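Mudon, main robotique : épisodes avec défaut de fermeture
Version du Jul 22, 2026

Le jeu contient 1 867 épisodes de saisie sur table. Dans 36 épisodes, les doigts ne se ferment plus pendant la descente, mais le contrôleur Gridico continue d'envoyer « contact OK ». Ces épisodes portent l'étiquette grip_fault=2.

Cause : une trame perdue entre le poignet et le contrôleur. Le défaut est corrigé dans le micrologiciel 3.

Attention : ne pas utiliser ces épisodes pour entraîner la détection de contact.

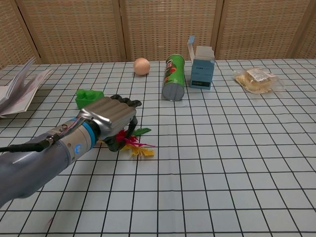 Le défaut concerne les objets légers, comme la fleur artificielle, et aussi la balle. L'arrêt d'urgence reste obligatoire à portée de main.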